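Wanted: people who don't believe in meal planning

Most studies of household food waste recruit the converted. We'd like the other sort. The Asthorpe kitchen diary needs 60 adults who cook at home at least four nights a week and suspect that planning apps, chalkboards and colour-coded tubs make no difference at all. I suspect it too, and I'm running the thing.
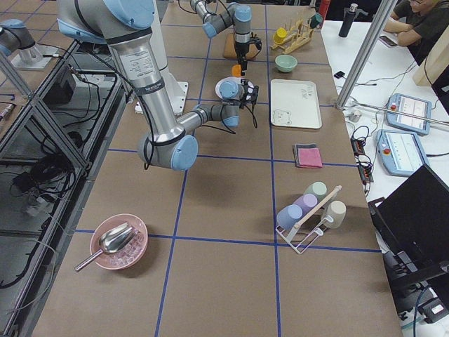
You would keep a paper diary for 21 days, writing down what you cook, what gets eaten and what goes in the bin. No app, no step counter, no cheerful reminders. Be as plain as you like: a white plate and a small wooden chopping board are plenty of kit. You'll be paid in vouchers, in two parts, the second when the diary comes back. Blank pages don't count.

Write to Halima Bassey at the Brindine office, Haque Street, by 2022-10-30.

Comments

Tahsin Thambiah: Did one of these in September. The vouchers took ages.

oldspoon: Who checks that people aren't just making it up?

Halima Bassey: We can't, really. We do weigh some of the bins.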